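Clurgate Robotics Club — bench safety check, key rack task
Tuesday, March 21, 2023. Checked by I-hsuan Yu.

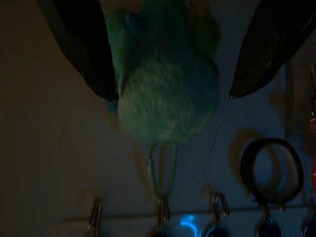
Before power on

1. Arm base bolts tight. OK.
2. Stop button within reach of the driver. OK — moved to the left side of the bench.
3. Gripper fingers open and close freely. OK.
4. Rack rail firm on the wall. Pull test at 5 kg, held 10 seconds. OK.

During runs

5. Speed limit set to 18 percent near the hooks. Was 25, corrected.
6. Green plush lifted by its loop, straight up off the hook. Watch item: do not pull sideways.
7. Hands clear of the rail. One reminder given.

Open: label for spare fuse box. Recheck in October.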